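Chapter 4
Perception at the Wrist

Learning Goals

After completing this chapter, students should be able to:
describe the stages of a wrist-camera perception pipeline;
separate a change in lighting from a change in the work surface;
set a detection threshold and defend the choice in writing.

4.1 When the Surface Is Bare

Chapter 3 treated the planner as though it always received a correct list of objects. In practice the list is produced by software that must interpret each camera image, and that software makes errors. The most common error in student projects is a false detection, in which the program reports an object where there is only bare surface. A planner that trusts the report will send the arm to close on air.

Danuta Baran and Arnulfo Palomino studied this error while preparing the Burkdale exercises used throughout this book. Their test set held 621 images of bare surfaces. An early version of the detector reported at least one object in 40 of them. Most of the false reports came from soft shadows, whose brightness differed enough from the background to pass the threshold.

A shadow cast by the arm has two useful properties. Its outline is usually blurred, and it moves when the arm moves. The Foltent library, introduced in Section 4.3, tests for both before it adds an entry to the object list. Very small marks are handled separately by a minimum-area rule, with a default of 30 pixels.
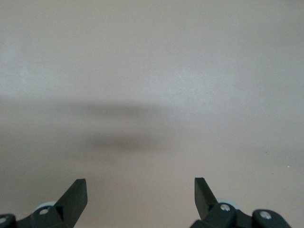
Figure 4.1 Wrist view with the gripper open. Two diffuse shadows lie on the surface ahead of the fingers, and a tiny pale speck is visible near the right edge.

Why does the planner need to know when an object list was made?
The arm may have moved between the time the image was taken and the time the plan is carried out, so positions measured from the wrist must be matched to the arm's pose at the moment of capture.

Section 4.2 develops this point and defines the time stamp format used in the remaining exercises. Students who have not installed the Walczak simulator should do so before continuing.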